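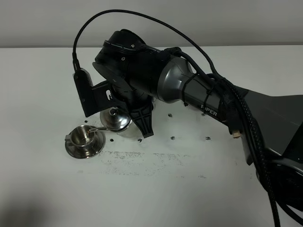 Stainless teapots, let's hear it

spoutandabout
Posted in Tea Gear
I finally switched to a small stainless steel teapot and I'm kind of in love?? Mine is a Hetik, the little round one with the knob on the lid, and it shines up like a mirror. You can see the whole table in it. I fill it at 6 in the morning, go feed the chickens, come back, and the tea is still good and hot. Two cups, which is all I want before work. Who else is on team steel?

Rebane_fan
Me! I've had my Rebane since January and dropped it in the sink more times than I'll admit. One tiny ding near the handle. My old china one would have been in the trash by now.

oolongwayhome
Going to disagree a little. I love how they look, but green tea comes out flat for me in steel. I brew at 80 C and the same leaves taste sweeter in my clay pot. Black tea, sure, go for it.

spoutandabout
Huh, I only drink black so I wouldn't know! Do you warm the pot first? I swirl some hot water around and dump it, makes a big difference.

oolongwayhome
Yep, every time. Still flat. Could be my head, my wife says she can't taste it.

kettleblack44
I'm with your wife, lol. My gripe is fingerprints. A polished pot looks amazing for as long as nobody touches it. I dry mine with a soft cloth right after rinsing and that takes care of the water spots too.

Rebane_fan
Oh, and for the brown gunk inside: 2 spoons of baking soda, fill with boiling water, leave it overnight. So satisfying to pour out!!

dunk_it
Does the knob get hot on these? Looking at a Dukum for $44 at Cetside and that's the one thing holding me back.

spoutandabout
On mine, yes. I keep a folded dish towel next to it and don't even think about it anymore. Get it!

kettleblack44
Check how it pours before you pay. My first one dribbled down the spout all over the tablecloth, and I loved that pot in every other way.

dunk_it
Good tip, I'll ask if they'll let me try it with water. Will report back.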